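# Kuden adds metal detection and checkweighing line at Gendville plant

Kuden has commissioned a combined metal detection and checkweighing line at its dry goods plant in Gendville, replacing two standalone stations that had been in service on the bagged flour and oat lines. The new equipment went into regular production on Thursday after a validation period that covered every pack format the plant runs.

The line consists of a multi-frequency metal detector with a tunnel-type search head, a short transfer conveyor and a dynamic checkweigher, all mounted on a single stainless steel frame. Throughput is rated at 216 packs per minute on the smallest format. Larger bags, up to 4 kg, run at a lower belt speed so the weigh cell has time to settle between packs.

According to the plant's engineering group, the main reason for the change was product effect. Flour with added iron gives a conductive and magnetic signal that can mask small ferrous contaminants, and the older single-frequency detectors had to be desensitised to keep false rejects at an acceptable level. The new unit switches frequency by recipe and stores phase settings for each product. Operators select the recipe at the panel or by scanning the barcode on the work order.

Test pieces are passed through the centre of the aperture at the start of each shift, at every product changeover and at the end of the run. Ferrous, non-ferrous and stainless steel pieces are used. If a test is missed, the line stops and a supervisor code is needed to restart it. The results are written to a log that the quality office can export without going to the floor.

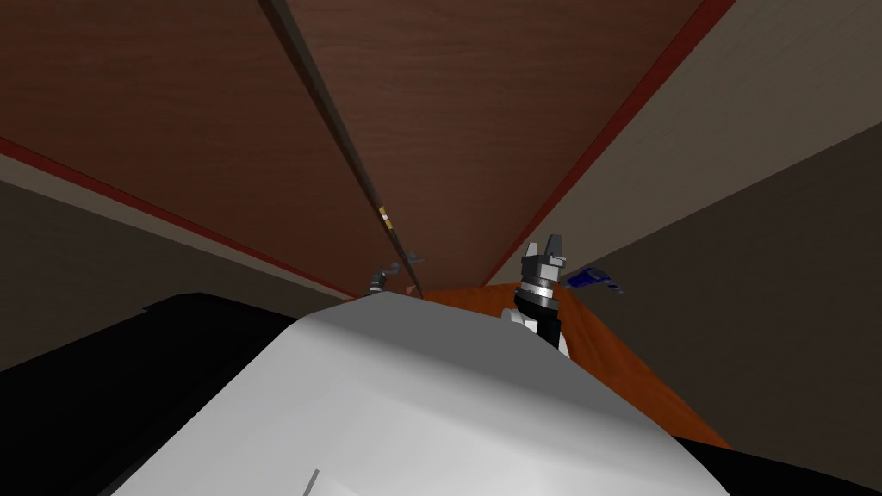

Rejected packs are pushed off by one of two devices, depending on the cause. Packs with a metal signal go to a locked bin fitted with a full-bin sensor, and underweight or overweight packs go to an open tray for rework. A photo eye after each device confirms that the pack left the belt. Failure to confirm is treated as a fault and halts the infeed.

Weight data is also fed back to the filler. The checkweigher averages a set number of packs and sends a correction signal when the mean drifts from target. Kuden said overfill on the 1 kg flour bag was the largest single source of giveaway at the plant, and that the feedback loop was tuned on that product first. During validation the team ran 3,000 bags of it in one session and compared the in-motion weights against a static scale.

Installation was handled by Skukemora, which supplied the conveyors and the control cabinet and carried out the integration with the existing case packer. The floor space taken up is less than that of the two stations it replaces. Some of the space recovered has been used to widen the access aisle beside the bag closer, where maintenance staff previously had to remove a guard to reach the drive motor.

The old detectors have been taken out of service. One will be kept at the plant for parts and for training, and the other will be moved to the Yule warehouse to screen incoming bulk ingredients ahead of storage. Sensitivity at Yule will be set for sacks, with a larger aperture and a coarser limit than on finished goods.

The Gendville plant currently has 821 product and pack combinations in its recipe system, many of them seasonal or made for private label customers. Only the active ones have been given detector settings so far. The remainder will be taught in as they come up on the schedule, with a quality technician present for the first run of each. Until a recipe has been taught and signed off, the panel will not allow it to be selected.

Service on the new line will be done by plant maintenance, with an annual calibration visit from Skukemora. Belts on the weigh section are toothed and can be changed without tools, but the scale must be re-zeroed and checked with a reference weight before production resumes. Washdown is restricted to the conveyor frames. The search head and weigh cell are wiped down by hand.

A second line of the same design is planned for the cereal hall, with site work due to begin in April.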